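Elar Grasero review: a little sampler that made me finish things

Posted June 13, 2025 in Gear

Okay so I've been putting this one off because I kept making beats on it instead of writing about it, and I guess that's already half a review. The Grasero is the small sampler from Elar, the one with the orange knobs that everyone was arguing over on the forums last August when it got announced. I bought mine with my own money, used, from a guy named Gilberto Muñoz who makes drill beats and wanted something with a bigger screen. He threw in the power supply and a memory card with a bunch of his old drum kits on it (thank you Gilberto, those snares are filthy and I've used every one of them).

Quick background for anybody new to the blog. I make mostly sample-based stuff, dusty soul loops, some trap drums when a rapper asks for them, and I've been on the Quintero for years. I love the Quintero. It's also the size of a pizza box and takes forever to boot, and I got tired of hauling it to Yaneth Ticona's place every time we had a session. So what I wanted was a thing I could throw in a backpack, chop a record on, bang out drums and go home with something that sounds like a song.

The pads. Let's just get into it, I know that's what people scroll for. They're good! They're a bit stiff for the first few days, and I was honestly ready to send it back when my ghost notes kept dropping out, but there's a sensitivity setting buried in the second page of the system menu and once I cranked that up it was night and day. Hi-hat rolls feel great. Note repeat has its own button right where your left thumb lands and you can change the rate with pressure, so those stuttery triplet hats that take me ages to draw in with a mouse are just... there. Hold, squeeze, done. They're not as big as the Quintero pads, so if you play finger drums with your whole hand like my buddy Édgar Echeverri does, you're going to hit the neighbors. He tried it for an afternoon and gave it back with a face.

Sampling is the best part, hands down. You plug in, hit the red button, and it starts listening. There's a rolling buffer too, so if something cool goes by on the record and you weren't ready, you can grab it after the fact. I can't tell you how many times that saved me. I've got a gospel 45 I've been through a hundred times and never found the loop in it, and the first night with the buffer I caught this two-second organ swell between verses that turned into the whole beat I sent Chandrasekhar Ramasamy for his tape. He rapped on it the same week, and this is a man who takes half a year to answer a text.

Chopping is quick once you get past the screen, and the screen is tiny. I mean squinting tiny. Auto chop by transient works fine on drums and gets confused by anything with vocals, so for vocals I just tap the pads in real time while the sample plays and then nudge the starts with the knob. The nudging is smooth and there's a zoom, but I wish you could see more than one slice at a time. You do get used to working by ear, and some people will tell you that's the whole point of a box like this. I'm not that romantic about it. Give me a bigger screen.

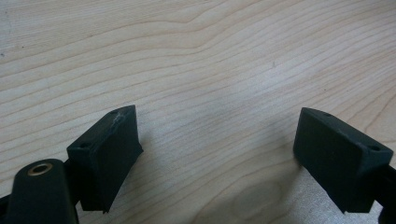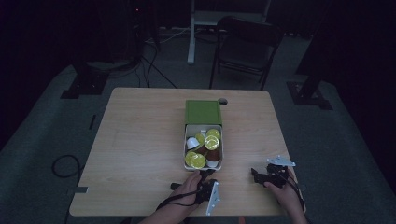 Pale wood in both, coffee capsules in the second.

Effects! There are 11 of them and I use maybe four. The vinyl one is a cheesy crackle and you'll turn it off right away. The compressor though, wow. It's one knob and it does that pumping thing where the kick shoves everything else out of the way, and if you push it past about three quarters the whole beat starts to wheeze in a really nice way. There's also a filter that you can play from the pads, and a tape stop that I swore I wouldn't use and is now on every single thing I've made. The reverb is metallic and kind of cheap. I run vocals through my own stuff later anyway so I don't care, but if you want to do spacey cloud-rap pads entirely in the box you might be let down.

Sequencing is where the thing loses me a little. Patterns are easy to make, swing is per track (yes!!), and you can unquantize after the fact, so I do a lot of recording loose and then pulling only the kick back onto the grid. But going from patterns to a full song is a pain. Song mode is a list of numbers, you can't name a pattern, and if you want a hook to be a bar longer the second time around you have to copy the pattern, edit the copy and remember which number it was. I keep a notebook next to it, which feels very 1994. What I ended up doing is recording the whole arrangement live, muting and unmuting by hand, and I've come around on that because the mistakes are kind of fun. The drop on Chandrasekhar's track comes in a beat early since I fat-fingered the mute and he liked it and wrote to it like that.

Battery is decent. I got nine hours on a bus trip with the screen dimmed and headphones on, and I wasn't babying it. It charges over the same cable as my phone, so one less brick in the bag.

Build, hmm. The knobs are solid, the case is plastic and picks up scratches if you so much as look at it, and the headphone jack on mine is a little loose. Could be Gilberto, could be the jack. I asked Mei Lindgren, who bought hers new, and hers is tight, so I'm not going to hold it against Elar too much. The volume knob is right beside the headphone jack though, and I've yanked it up full blast while unplugging more than once. Ow.

If you're looking at the Sastitz at the same time, and I know a lot of you are because you keep asking me, I've had one on loan and they're pretty different animals. The Sastitz has the better screen, real song mode and proper outputs on the back, and if you're going to leave it on a desk and build full tracks it makes more sense. It also has these mushy little pads that I couldn't get any groove out of, and sampling on it takes so many button presses that I'd lose the idea before I got there. For me it comes down to the hands, and my hands like the Grasero.

Stuff I love: the buffer, note repeat by pressure, that compressor, swing per track.

Stuff I don't: the screen, song mode, the reverb, that volume knob.

Stuff I can live with: loading kits is slow off a full card (I split mine across two cards and it got way better), and file names get chopped so you'd better keep them short.

Would I buy it again? Yeah, used for sure. New, I'd think a little harder, mainly over song mode, and there's talk of an update that fixes it, but I've been burned by "there's talk of an update" before so buy the thing for what it does today. If you already have a Quintero and it never leaves the house, you don't need this. If you've got a laptop full of eight-bar loops that never turned into anything, borrow one from somebody for a week and see what comes out. I made more finished beats this spring than I did all of last year.

A couple of you asked for my drum kit from the last beat video. It's mostly Gilberto's snares, so I'm checking with him first before I put it up. I'll also do a separate post on how I set up the pads for chopping vocals, with the sensitivity settings written out, because I've typed them in the comments enough times now.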